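Plollgate Corner Shop Words
A word list and short readings from small grocery shops
README, first written July 2002

Hello, and thank you for picking this up. The collection is a list of the words people use for everyday groceries when they talk across a shop counter, as opposed to the words printed on the packets. It began as a notebook kept by Irfan Yeoh, grew into a spreadsheet when the notebook got too fat to close, and is now a set of plain files that we hope somebody besides ourselves will find handy.

What you get

There are 805 entries in words.txt, one to a line. Each line has the word as it was said, the ordinary name of the goods, the place it was heard and a code for the speaker. The fields are parted by tabs, so please don't let your editor turn them into spaces (mine did, and I lost an evening putting it right). The file called readings.txt holds 80 short passages of shop talk, typed up by Hidayah Sutanto, with the pauses left in and the coughs taken out.

Places covered are Plollgate, Bendau and Nilska. Plollgate has by far the most, 396 entries, simply for the reason that two of us live there and do our shopping on foot. Nilska is thin and we know it.

How the words are grouped

We went back and forth over this for weeks. Antonina Kravchuk wanted the goods grouped by how they are sold (loose, by weight, in tins and so on) and I wanted them grouped by when they are eaten. Antonina won, and I have come round to her way of seeing it. There are 9 groups, and the group number is the last field on each line. Snacks are group 4, and they gave us the most trouble, as "crisps", "chips" and "sticks" wander about from one street to the next and people get quite heated over them.
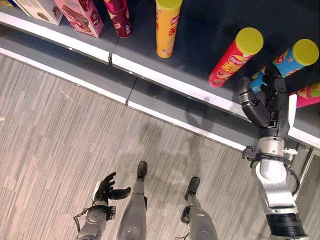 Group 4, snacks: a blue chip canister with a yellow lid, on a low shelf.

If you are counting words per group, do mind that anything sold in a tube or a tin may turn up twice, once under the name of the food and once under the name of the container. We left these doubles in on purpose. A speaker in Bendau who asks for "a tall one" means something quite exact by it, and it seemed a pity to throw that away.

Spelling

Spelling follows the ear, within reason. Where two of us heard a word differently, both spellings are given with a stroke between them, and Naveen Solanki's comes first – he has the best hearing.

Known faults

Some of the Nilska lines have no speaker code. A few dairy words are filed under baking and will be moved in August, when Kyung-tae Cha is back and has the master copy to hand.

Using the files

Use them for whatever you like, teaching included. If you print any of the readings, please name the Sembiring Word Circle and keep the speaker codes as they are. Corrections are very welcome, above all from anyone who grew up in Nilska.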